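Serving tray

A flat, shallow carrier for food and drink, usually with a raised rim. Found in homes, canteens, cafés, hospitals. Round, oval or rectangular. Wood, tin, plastic, silver for the posh end.

Early ones were plain boards. Rims came later, to stop cups sliding off. Painted tin trays from Somham sold well at the March fair there, and the town museum holds 907 of them, most chipped.

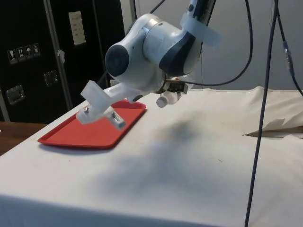
Canteen trays are a different matter. Light, stackable, made to survive a dishwasher. The Flullgate pattern is 42 cm long and has 3 moulded feet, wich keep it off a damp counter. Stacks of 50 are normal.

Handles vary. Cut-out slots on older trays, none at all on most canteen ones.

Care: wipe tin dry straight away or it rusts. Lacquer dosen't like hot pans.

See also: Tea trolley, Lap tray, Nostismont ware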